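Clistthorpe Help Board > Floors and Wiring > Cords and power strips

Keeping cords in order on a tile floor around a chair

Lieven Dijkstra

I share a ground floor room in the Lultitz building (room 778) and I am trying to get the cords on the floor under control before the end of May. The floor is gray tile with a marble pattern. I can't drill into it or glue anything to it, and the lease also says no screws in the baseboards.

The main chair has padded armrests and stays put. The trouble is everything that collects near it. The nearest wall outlet is 14 feet away, so the power has to come across the floor one way or another. People sit facing the chair, and they need room for their feet.
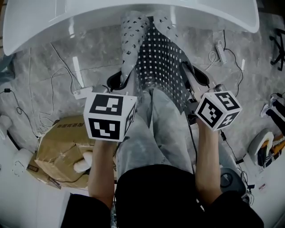

I tried plain duct tape first. It held for a couple of weeks, then the edges lifted and started picking up dust, and when I pulled it off it left a gray line of glue that took most of an evening to clean. After that I tried cloth tape and it didn't stick to the tile at all, maybe because of the floor cleaner we use.

What I would like to know:

- is there a tape that holds on glazed tile and comes off clean
- are rubber cord covers any good when you can't fasten them down
- where should the power strips go? I have 2 white ones on the floor and they slide whenever somebody catches a cord with a shoe

There is also a taped cardboard box that lives on the floor because we have no shelf on that side. I can move the box if that helps. The chair I would prefer to leave where it is.
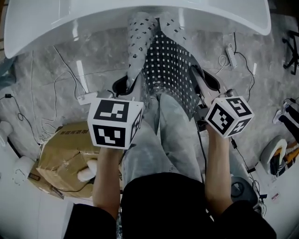
2 replies

Wieczorek

I did the floor cords in a sewing classroom with nearly the same tile, so this is what worked there.

Clean the tile first. Floor cleaner with shine in it leaves a film and no tape sticks to that. Wipe the path with rubbing alcohol on a rag, let it dry, then tape. Try a small spot first if you don't know what the finish is.

For tape, get gaffer tape and make sure it says gaffer on the roll. It is more expensive than duct tape and it comes up a lot cleaner. Still, pull it up and replace it every month or so. Any tape left down long enough will leave something behind.

For the part where people walk, use a rubber cord cover with a flat bottom and sloped sides. You don't need to fasten it. The heavy ones stay in place by weight. The light plastic ones curl at the ends and I would skip them. Buy it a little longer than the walkway so nobody steps on the end.

For the power strips:

1. Unplug everything and pull all the cords out straight. Put a paper label on both ends of each one.
2. Put the strips on the side where people don't walk. Never under a rug or under the box.
3. Set each strip on a piece of rubber shelf liner cut to size. It stops most of the sliding.
4. Coil the extra length loosely and close it with a hook and loop strap. Don't wind it tight, and leave some slack at the plug.
5. Don't plug one strip into the other. If you need the reach, get a single strip with a long enough cord of its own.

I would move the box too. A box next to a power strip ends up on top of the power strip sooner or later.

druson_k

Agree with most of that. I never had luck with shelf liner, it gets dusty and then it slides the same as before. You can rinse it though.

Can you come along the wall and only cross the floor at the end? It uses more cord but then you only need a short cover. For the old glue line use citrus cleaner, not a blade.

Filed under: extension cords, tile, rented rooms, tape residue

Contact the moderators | Copyright Clistthorpe Help Board | Back to top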